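How a Conveyor Belt Works

A conveyor belt is a moving floor for things. You put something down at one end and it gets carried to the other.
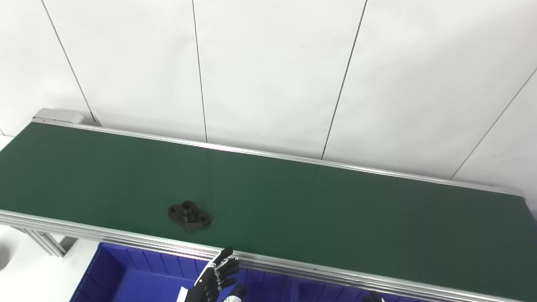

You have probably used one. At the supermarket till, your shopping rides along a short belt. At the airport, suitcases go round on a much longer one. Factories use belts to take parts from one place to the next, so that people do not have to carry them.

What is inside?

Most belts are one long loop, like a very big elastic band. The loop goes round two rollers, one at each end. A motor turns one of the rollers. The roller grips the underside of the belt and pulls it along. When the top of the belt moves forwards, the bottom moves backwards underneath, where you do not usually see it.

The belt has to be tight. If it is too slack, the roller spins and the belt stays still, a bit like a bicycle wheel slipping on mud.

What are the sides for?

Many small conveyors have a metal rail along each long side. The rails are often made of aluminium, a metal that is light and does not rust. They hold the two ends the right distance apart. Some rails have grooves running along them. Other pieces can be bolted into the grooves, such as legs, guards or a sensor.

What sort of things ride on it?

All sorts. It might be biscuits, bottles or letters. It might be a small black metal part with a hole in the middle and a hole on each side. Parts of that shape are called flanges. Bolts go through the side holes to fix the flange to something else, and a rod or shaft can go through the middle one.

A dark part is easy to spot on a green belt. A green part would be much harder to see.

Why does it not fall off?

The part stays put because of friction. Friction is the grip between two things that touch. If the belt starts too quickly, friction may not be enough, and tall things can topple over. A low, flat part is much steadier.

Staying safe

Never put your fingers, hair or sleeves near a moving belt. The place where the belt meets the roller can pull things in. Factory conveyors have a stop button, and workers learn where it is before they start.

Try it yourself

You will need 2 empty cardboard tubes and a long strip of paper. Wrap the strip round both tubes and tape the ends together. Hold the tubes apart so the paper is tight, and ask a friend to turn one. Put a button on top and watch which way it goes.

Written by Maja Szulc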